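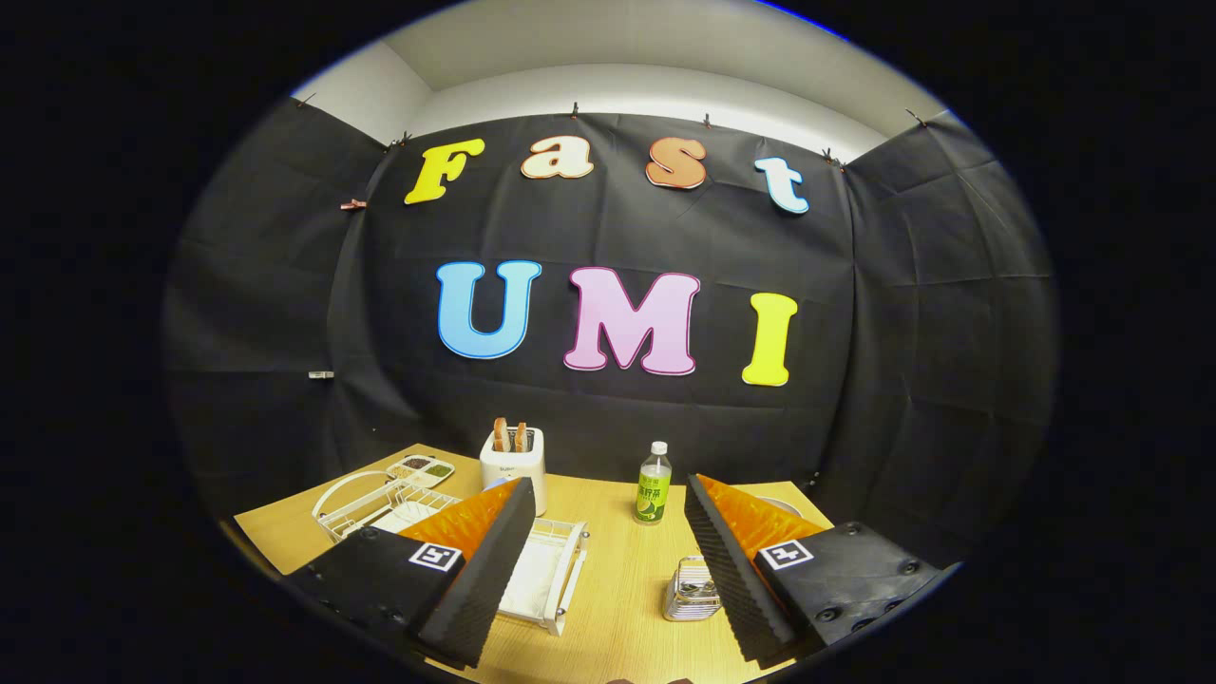
Skukum 台面整理项目本阶段的工作集中在三个方面：台面分区方案的修订、沥水类器具的选型比较，以及整理流程说明的编写。报告覆盖 2026年3月 的全部工作，按 Odenlow 资助协议的格式提交。分区方案以早餐场景为基准，电器靠后、沥水器具靠前或靠侧边，木纹台面上白色烤面包机位于后部中间，右侧立一个绿标透明瓶，左侧为白色线材碗碟架，前部为白色塑料沥水架。该布局在本报告中记为 B 型布局，后文有关取放路径和占用面积的讨论均以它为对照。

## 1. 进展概况

资助协议列出的本期任务共 4 项，其中 3 项完成，1 项延后。

| 任务 | 状态 | 备注 |
|---|---|---|
| 台面分区方案修订 | 完成 | 形成 A、B 两种布局 |
| 沥水器具选型比较 | 完成 | 线材架与塑料架并用 |
| 整理流程说明初稿 | 完成 | 待试用方书面反馈 |
| 柜内收纳方案 | 延后 | 隔板尺寸未确认 |

延后的一项与台面部分没有前后依赖关系，不影响本期成果的使用。柜内隔板由 Nusby 供货，图纸上的净深与样板柜实测值不一致，对方已收到修改意见，尚未返回新图。在新图确认之前，项目组不安排打样。

## 2. 台面分区

### 2.1 两种布局的区别

A 型布局沿用上期方案，所有器具靠后墙一侧排成一行，前部整条留作操作区。优点是前部连续，切配时砧板可以横放。缺点在早餐时段比较突出：取面包、取餐盘、放脏碟的动作都要越过操作区，手臂伸展距离偏长，瓶类容易被袖口带倒。

B 型布局把沥水器具从后排移出。碗碟架移到左侧，靠近水槽方向；沥水架移到前部中间，用作待晾和临时搁置的位置；烤面包机留在后部。操作区因此缩小，集中到右前方。对于不需要切配的早餐，这一面积够用；对于午、晚餐，则需要先收走前部沥水架。

### 2.2 取放路径

路径评估采用步骤记录法，即由试用人员按正常习惯完成一次早餐的摆放与收拾，记录员写下每件器具的移动顺序和中转位置。记录表只写动作和位置，不记用时。用时受个人习惯影响较大，上期已试过，结果离散，不适合用来比较布局。

记录显示，A 型布局的中转动作主要发生在收拾阶段：餐盘冲洗后没有就近的搁置点，常先放在操作区，再移到后排架上。B 型布局中，餐盘直接进入左侧碗碟架，杯类和塑料小件进入前部沥水架，中转明显减少。摆放阶段两种布局差别不大。

B 型布局的问题是前部沥水架与烤面包机位于同一条前后方向线上。取烤好的面包片时，手要从架子上方经过。若架上放有较高的杯子，动作会受妨碍。处理办法有两种：一是将沥水架向右移开，二是规定烤面包机工作期间架上只放扁平器具。流程说明初稿采用了第二种，理由是右侧瓶类位置已经固定，再移入一件器具会压缩倒饮料所需的空间。

### 2.3 分隔餐盒的位置

带分隔的小餐盒在 A 型布局中没有固定位置，试用时分别出现在操作区、电器旁和台面边缘。B 型布局规定其放在碗碟架后方。该处离操作区远，不会被碰到，用餐时需要绕过架子取出，试用人员对此意见不一。项目组暂不调整，下期结合柜内收纳方案一并考虑。若柜内能提供一层浅隔板，餐盒可不再占用台面。

## 3. 沥水器具选型

### 3.1 比较范围

参与比较的有线材碗碟架和塑料沥水架 2 类。折叠式硅胶架在预选时排除，原因是承放餐盘时侧壁变形，盘子向一侧倾倒。木制架也未列入，其养护要求与项目面向的小户型租住家庭不符。

### 3.2 线材碗碟架

线材架的平行格栏适合立放餐盘，占用宽度小，取出时不需要移动相邻的盘子。端部提环便于整体挪动，清洁台面时可以单手提起。不足之处是小件容易从格栏之间滑落，杯类倒扣时支撑点偏少。线材表面涂层的耐久性在本期内无法判断，需在较长的使用周期后复查。

选用时应注意格栏间距与餐盘厚度的匹配。深盘边沿较高，立放时会占用相邻格位，实际容量低于标称容量。流程说明中不写容量数字，只写“深盘隔格放置”。

### 3.3 塑料沥水架

塑料架底部为条状结构，两侧有凸起的护边，扁平和不规则器具均可放置，小件不易滑出。重量轻，收放方便，适合放在需要经常腾空的前部区域。缺点是对立放的餐盘没有约束，餐盘只能平放或斜靠，晾干效果不如线材架。底部接水问题另行处理：下方加垫吸水布，每日更换。

### 3.4 选型结论

两类器具各有适用范围，单独使用任何一类都会出现中转动作增加的情况。B 型布局采用并用方式，线材架固定，塑料架可移动。台面进深较小的住户可取消前部塑料架，改用吸水布直接承接杯类，其余位置不变。

## 4. 整理流程说明

说明初稿分为用餐前和用餐后两段，每段只写动作和位置，不附解释文字。上期初稿附有较多说明，试用人员反映阅读负担重，贴在墙上后很少有人看完。

用餐前：

1. 擦净台面，确认碗碟架内的器具已干，收入柜中。
2. 前部沥水架上的高杯移走，只留扁平器具。
3. 烤面包机接通电源，周围不放纸巾和塑料袋。
4. 饮料瓶放在电器右侧，瓶盖拧紧。

用餐后：

1. 断开烤面包机电源，待冷却后清理接屑盘。
2. 餐盘冲洗后立放于左侧碗碟架。
3. 杯类和小件放于前部沥水架。
4. 餐盒内剩余食物处理完毕后，餐盒清洗，放回架后。
5. 擦净操作区，更换吸水布。

初稿已发给试用方 Escobar 公寓的管理处，由其转交参与试用的住户。管理处提出，部分住户使用的是可移动餐桌，没有固定的水槽方向，“左侧”一词会产生歧义。项目组拟改为“靠近水槽一侧”，无水槽时由住户自定，定后不变。另有意见希望增加晚餐流程，已记入下期工作内容。

## 5. 经费使用

本期支出 2516 元，全部用于器具样品、吸水布和说明印制，未超出预算。柜内隔板打样费未发生，相应额度申请结转。支出明细与票据复印件另行装订，随纸质件寄送。

器具样品在试用结束后不回收，由试用住户继续使用，以便下期观察线材涂层和塑料架护边的磨损情况。样品登记表按住户编号建立，不含个人信息。

## 6. 问题与风险

隔板尺寸。若 Nusby 的新图不能在下期初返回，柜内收纳方案将继续顺延，餐盒位置的调整也随之推后。备用做法是改用通用伸缩隔板，承重较低，仅适合放空餐盒和轻质塑料件。

台面进深。B 型布局要求台面能够容纳前后两排器具，约有一成的试用住户台面达不到要求。对这部分住户，流程说明需另出一个简版，内容以取消前部沥水架后的位置关系为准。

电器散热。烤面包机后方应留出空隙，靠墙有织物或窗帘时应加大间距。初稿没有写入该项要求，修订时补在用餐前第 3 条之后。不同机型的散热要求以其说明书为准，项目说明不给出统一数值。

## 7. 下期工作

- 核对 Nusby 返回的隔板图纸，确认净深后安排打样。
- 修订整理流程说明，替换方位用语，补充散热间距条文。
- 编写晚餐流程，重点是前部沥水架的收起时机和砧板的放置位置。
- 编写小进深台面简版说明。
- 复查线材架涂层和格栏变形情况，记录格式沿用本期表格。

需要 Odenlow 确认的事项有两条：其一，隔板打样费的结转；其二，简版说明是否计入原定成果数量。第二条影响印制数量，请在下期印制前答复。

附件：A 型、B 型布局平面草图；步骤记录表空白样张；整理流程说明初稿；样品登记表。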